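Filed under: Robots, Bad Days | 3 comments

Gripper stuck open, again

Quick one, I have to be back at the bench in a bit.

So the left arm on the Trakosix quit on us. Fault code 3472, which the manual lists as "grip timeout" and then says contact your dealer. Great. Thanks.

We were on the shelf job. Take a snack or a drink, move it between the rack and the belt, repeat until everyone is sick of cola. Run 804. Fingers open, arm comes up to the belt, close command goes out... nothing. No click, no motor noise. Arm thinks it has a bottle and carries on with its day. Wiroj hit the stop before it swung anywhere dumb.

The part I don't like: it moved with no grip confirmed. It's supposed to wait. If there had been a full bottle half in the fingers it goes on the floor, or on somebody's foot.
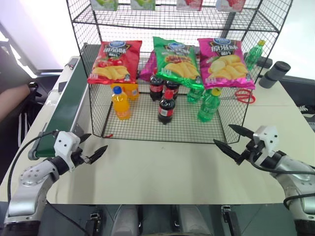
What we tried

- Power cycle. Worked for 5 runs, then same code.
- Swapped the left and right gripper cables. Fault moved to the right arm!! So it's the cable, not the gripper. Should of done this first.
- Wiggled the cable by hand with the arm parked. Code comes and goes. There's a bad spot where it loops near the elbow, you can feel it go soft.

New cable ordered from Plirgate. Mayuree says June's order took forever so I'm not holding my breath.

Still not fixed: the waiting thing. A dead cable shouldn't let the arm keep moving. Sunee found a setting called "assume grip after timeout" and it was ON. No idea who turned it on, might of been me back when we were chasing speed. Off now. Runs are slower, fine.

Also new rule, hands off the table while the arms have power. Yes even to fix a bottle that tipped over. Stop button, then hands.

More when teh cable shows up.

Recent posts
Ongart belt keeps drifting left
Camera mount, second try
Why I gave up on the Nakum fingers

Contact | © Gunvor Bakke | Back to top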